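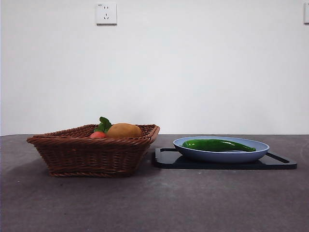 Gudolik forum > Data collection > Basket and plate task, how much variation?

siu_bench
Hello all. I am collecting demonstrations for a pick and place policy. The objects are a potato, a radish with leaves and a green chili pepper. They move between a wicker basket and a light blue plate, and the plate stands on a black tray. I have 35 good episodes so far. My question is about the start positions. Until now the basket is always on the left and the tray on the right, both near the wall. Should I already move them, or first finish one layout?

Ploltov
Move them now. We made the same mistake at Forncombe. We recorded 4000 episodes with the container on one side, and the policy learned to reach to that side whatever the instruction was. It was a painful month.

kettle_arm
I don't agree with Ploltov. With 35 episodes you have nothing to spread. If you change the layout in every episode, the model sees each one once and learns none of them well. Finish one layout, train, look at where it fails, and then move things.

Ploltov
This works for a demo. He did not say it is for a demo.

siu_bench
It is not for a demo. The policy must work on a second table also, with another basket.

mornlight
Then I would worry about the wall before the basket. You have a white socket on a white wall, always in the same place, and a second plate at the right side. If the camera is fixed, the network can use the socket as a landmark. We hung a cloth behind our table and changed it every 6 episodes.

kettle_arm
A socket is not a problem if the camera does not move. The wrist camera does not see it for most of the motion anyway.

siu_bench
I have no wrist camera on this setup – only the fixed one, and it is quite low. From there the basket rim hides the lower half of the potato and the radish. Is it a problem for the grasp?

mornlight
For the radish no, the leaves are high above the rim. For the potato, maybe. Raise the camera if your mount allows it, but do it before you record more, or you will have two datasets.

Ploltov
Also check the black tray. It is glossy and it reflects the plate. Our depth sensor did not like such a surface.

siu_bench
I use color only, no depth. Thank you, I will raise the camera tonight and start again with 3 layouts. The old episodes I keep in a separate folder.

kettle_arm
Three is a fair compromise. Please write here the success rate for each layout, not only the average.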